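I've had the Stallgate two-arm bench kit at my place since January, and enough people have written to ask if it's worth the money that I'm putting my answers in one post. I paid for mine. Stallgate did not send it and has not seen this.

The kit is two arms, a rail to bolt them to, the gripper pair, a wrist camera for each side, and two small driver boards. Mine came in three boxes. The packing list ran to 53 lines and one of them was wrong (it lists long bolts for the base plates, and the short ones are what's in the bag, and the short ones are correct). You supply the computer. The software is called Claren, and you can download it before you buy, which I'd suggest doing. If you don't get along with Claren you won't get along with the kit.

Assembly took me a weekend. The manual gives 14 steps. Step 9 is the only bad one. It has you route the cable sleeves along the links before the wrists go on, and then step 11 has you take the clips off again so you can turn the wrist joint to its zero mark. Skip ahead and do the zero first. Heather Forsyth, who has the older single-arm version, told me this on the phone and I did it in the printed order anyway. It cost me an evening.

Leave more slack at the wrist than the drawings show. I set mine to the drawing and the right arm pulled its camera lead out on the second day. The loops stand up higher now and look untidy, but I haven't lost a connection since.

Calibration is quick. You move each arm by hand to four poses, press enter, and Claren does the rest. It asks you to repeat this after every 200 hours of running. I've done it more often than that, mostly after knocking something.

Now the grippers. They're good on anything with a bit of give. Snack packets are easy as long as there's a fold to pinch. Small plastic toys are fine. Flat things lying on the floor are hard, and so are wide curved things like tubs and bowls, where you have to come at the rim and the jaws don't open as far as you'd like. Stallgate sells a wider set of fingers. I haven't bought them, so I can't tell you if they help.

Paper bags are the job I've spent the most time on, with one arm dealing with the bag and the other with the contents. Teaching it by hand works. Getting Claren to repeat it well is slower, and I have 774 recorded tries saved at this point. A fair number of them are junk. The delete function only works on one recording at a time, and I'd like that fixed before anything else on their list.

The wrist cameras are the weak part. They're small and light and the mounts are solid, but the picture goes soft when something is close to the jaws, and it smears when the arm moves fast. I slowed the approach speed to almost half and that helped more than any setting in the menu. Stavros Andreadis swapped his for a pair from Srisuk and likes them better. He had to print his own mounts, and the warranty on the wrist doesn't cover that.

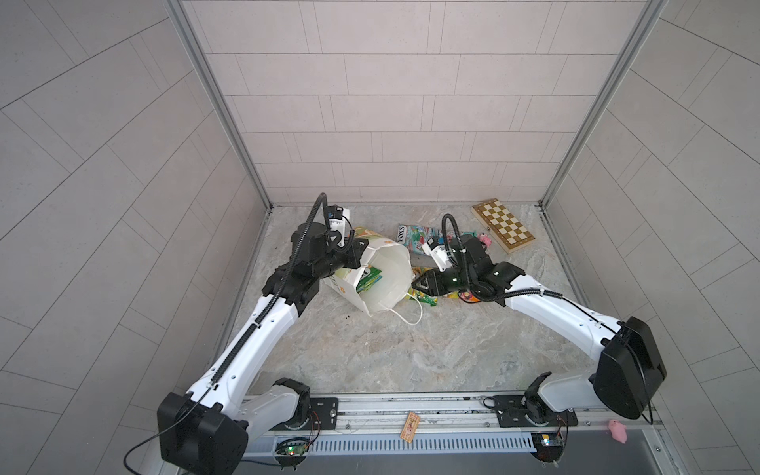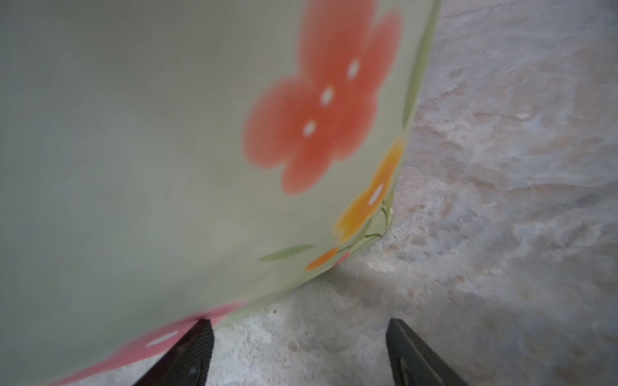
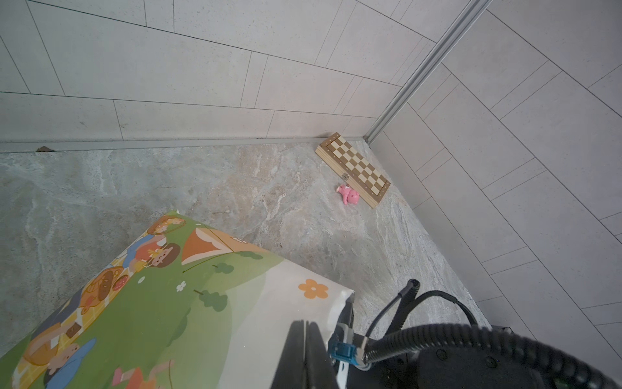
The Stallgate kit at work: both arms in the first picture, wrist camera views in the second and third.

A few short answers to things people asked. Noise: a steady whine, fine in the next room with the door shut. Support: they answered my two emails in a day each, and the second answer was useful. Spare parts: the fingers and clips are sold separately, the boards are not, and I think they should be. Table: don't use a light one. The rail moves if the surface under it does, and then you'll be calibrating again.

Would I buy it again? Yes, for two arms on one rail I would. If you only need one arm, the Lustumum kit is cheaper and goes together faster, and you can run Claren on it with the free plug-in. I used one for a month last year and only gave it up when I wanted to hold a bag open and reach into it at the same time.

I'm going to order the wider fingers next month and will add a note to this post once I've had them on for a while.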